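Ruido ambiental y hábitos de estudio en la biblioteca de la Escuela Técnica Skerkano

Informe final de proyecto
Asignatura: Metodología de la Investigación Aplicada
Autoras: Parvaneh Asadi y Nasrin Hosseinzadeh
Tutor: Colm Tully

1. Introducción

El presente informe recoge los resultados del proyecto desarrollado por las autoras en la biblioteca de la Escuela Técnica Skerkano. El trabajo tuvo por objeto determinar en qué medida el ruido ambiental condiciona la elección de asiento y el tiempo de permanencia de los estudiantes en las salas de lectura.

La biblioteca ocupa la planta baja del edificio McKinnon y se organiza en dos salas comunicadas por un pasillo abierto. La sala norte, destinada al estudio individual, linda con la escalera principal. La sala sur admite el trabajo en grupo y tiene acceso directo al patio. El reglamento vigente establece silencio en la primera y conversación moderada en la segunda, si bien la separación entre ambas carece de puerta.

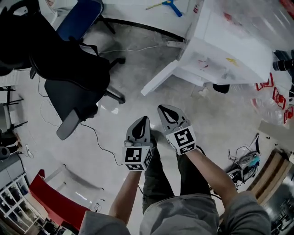 La bibliografía consultada en la asignatura distingue entre el nivel sonoro medido y la molestia declarada por el usuario. Un sonido continuo, como el de la ventilación, suele tolerarse mejor que una conversación inteligible de menor intensidad. Por este motivo se decidió combinar mediciones con un cuestionario, aun cuando ello redujera el número de puntos que era posible cubrir en el plazo disponible.

2. Metodología

El trabajo de campo se realizó durante el mes de noviembre. Se fijaron cinco puntos de medición: dos en la sala norte, dos en la sala sur y uno en el pasillo. En cada uno se tomaron lecturas por la mañana y por la tarde, siempre con el sonómetro a la altura de la mesa. En total se obtuvieron 937 lecturas válidas. Se descartaron las correspondientes a los cambios de clase, que se analizan por separado en el anexo B.

El cuestionario fue respondido por 71 estudiantes. Constaba de preguntas sobre frecuencia de uso, sala preferida, fuentes de molestia y empleo de auriculares. La revisión de los enunciados corrió a cargo de Firouzeh Najafi, responsable de la biblioteca, quien recomendó sustituir el término «ruido excesivo» por «ruido que interrumpe la tarea».

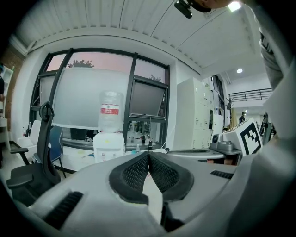 Figura 1. Pinza de carcasa clara con almohadillas negras dispuestas en V.

3. Resultados

Los puntos de la sala norte registraron los valores medios más bajos, con una diferencia apreciable entre ambos. El más próximo a la escalera presentó por la tarde niveles semejantes a los del pasillo. En la sala sur los valores fueron más altos y también más estables a lo largo del día.

Las respuestas al cuestionario no siguen exactamente ese orden. Los usuarios de la sala norte declararon mayor molestia que los de la sala sur, pese a ocupar un espacio más silencioso. La fuente citada con más frecuencia fue la conversación procedente del pasillo, seguida del arrastre de sillas. La ventilación apenas fue mencionada.

En cuanto a la permanencia, quienes utilizan auriculares declararon estancias más largas en las dos salas. El diseño del estudio no permite establecer si se trata de una consecuencia de su uso.

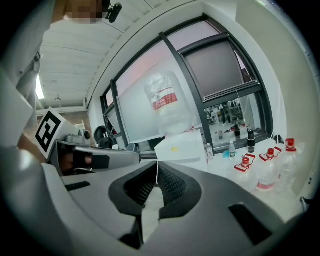

Figura 2. Carcasa gris con abertura negra central; a la izquierda, otra pinza sujeta con la mano.

4. Limitaciones

La muestra procede de estudiantes que ya acuden a la biblioteca, por lo que no recoge la opinión de quienes han dejado de hacerlo. Tampoco se dispuso de mediciones en periodo de exámenes.

5. Propuestas

Se propone instalar una puerta de cierre automático entre la sala norte y el pasillo, colocar protectores de fieltro en las patas de las sillas y trasladar el mostrador de préstamo a la entrada de la sala sur. Se sugiere asimismo repetir las mediciones en los mismos puntos una vez ejecutadas las obras, con el cuestionario del anexo A sin modificaciones.

Anexo A. Cuestionario
Anexo B. Lecturas en los cambios de clase
Anexo C. Plano de los puntos de medición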